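Comparing Two Parallel Grippers on Soft Objects

This tutorial explains how to run a repeatable grasp comparison between two grippers on a two-arm cell, using soft test objects. It assumes both arms are already calibrated to a shared table frame and that your controller can log finger position and motor current. The procedure was written for the Govedeck controller, but any controller with a position-plus-current mode will do.

Soft objects need their own test. A rigid block stops the fingers at a known width, and the current rises sharply at contact. Plush, foam and folded cloth give a slow rise spread over a long stretch of finger travel, and a threshold tuned on blocks will usually trip too late.

1. Prepare the table

Use a plain, light tabletop and hang a plain cloth behind it. Keep the lighting even. The wrist cameras run with fixed exposure in this procedure, so do not change the lamps between trials.

Choose an object with parts of different stiffness. We use a plush snowman with a knitted scarf and fabric twig arms, set on a shallow white tray. The body compresses a lot, the scarf can catch on a fingertip, and the arms stick out far enough to interfere with an approach from the side.

Set the arms in their ready poses, facing each other across the table, and check that each gripper can reach the object without crossing the other arm's path.
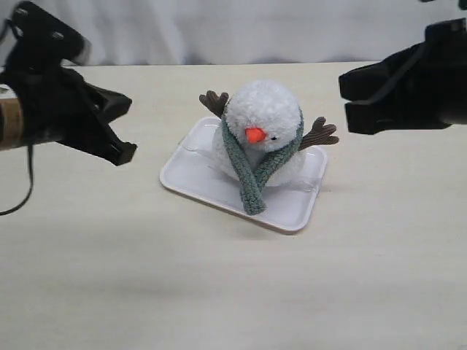
Raghavendra Gowda objects that two arms facing each other is a poor layout for a comparison, as each gripper approaches a different side of the object and the results mix gripper and direction. He would mount both grippers on one arm in turn and accept the extra time at the tool changer.

The objection is fair. Swapping tools on one arm is cleaner if your tool changer repeats well. Ours in Graltville does not, and recalibration after each change cost more than it gained. The fix used here is to turn the tray half a turn after every block of 40 trials, so that both grippers see both sides. If you skip the rotation, do not compare the two result columns.

2. Set the controller parameters

Open the gripper profile and set the following for both sides:

Mode: position with current limit
Closing speed: lowest preset
Contact detection: slope, not level
Hold: constant current after contact
Log rate: maximum

Slope detection compares the current over a short sliding window. On plush, start with a wide window and narrow it until false contacts appear during free closing, then go back one step. Siv Vik's default profile for the Ollton controller works as a starting point if you have one of those, but its window is too narrow for cloth.

Zero the finger position with the fingers fully closed and no object present. Do this again after lunch or any long pause — drift in the encoder offset was our largest source of error in March.

3. Run the approach

Bring the gripper in above the object with the fingers open, align the finger plane with the neck, and descend to the grasp height. Only one arm moves at a time. The other stays in its ready pose.

Close until contact is reported, then hold for a fixed interval before any lift. Watch the wrist view during the hold. With a wide finger, most of the object is hidden, and what can be seen past the outer edges and through the gap is all you have for checking alignment.

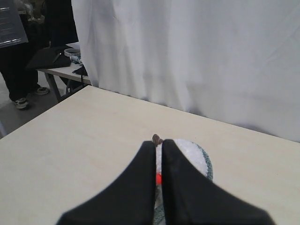

Record the finger position at the start and end of the hold. The difference is the creep value, and it separates grippers better than the pass or fail result does. A gripper that keeps closing under constant current is still compressing the filling, and the lift should wait.

If the creep has not settled by the end of the interval, lengthen the interval for both grippers and restart the block. Do not lengthen it for one side only.

4. Lift, release and label

Lift straight up at low speed, hold, lower, and open. Label each trial with one of these codes:

OK: lifted and returned
SLIP: object moved in the fingers during the lift
SNAG: scarf or arm caught on release
MISS: no contact reported

Karthikeyan Pinto wrote the labeling script. It reads the codes from the keyboard and adds the trial number, so the operator does not need to type anything else.

5. Read the results

Our full set is 1,318 trials, of which 612 used the left gripper. Compare creep first, then SLIP. Treat SNAG separately, as it depends more on fingertip shape than on grip force. Trials marked MISS should be checked against the current log before they are dropped; a contact threshold set too high produces the same label as a bad approach.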